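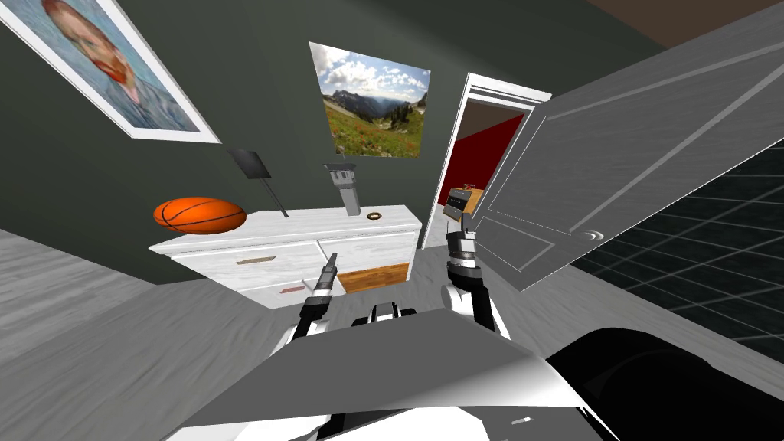

Page last changed: February

Gripper comparisons should report the wrist camera before they report grip force. We ran the Divance two-finger model against the Plerorura in a simulated bedroom, 400 trials each, same arm controller, same start poses. The ball on the dresser is an easy target from the head view. From the wrist it can sit in a corner of the image, with the fingers covering part of whatever is behind them.

Of the 783 failures we logged, only 81 involved a slip after contact. The others ended before either finger touched anything. A stiffer finger pad does not fix that, and a table of pad materials tells a buyer very little.
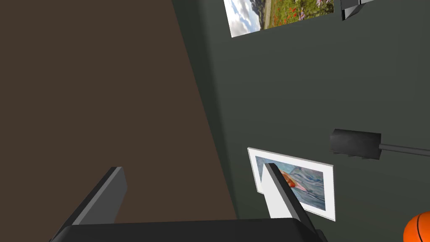
Arnel Ambrosio objects that simulated contact is too forgiving to support the slip count, and that 200 trials on hardware would have been worth more than the whole set. I accept the first point. The second depends on the rig, and the Sollthorpe arm we have drifts at the wrist after a long session. I would still publish camera placement, finger width and approach angle first, with force figures in an appendix.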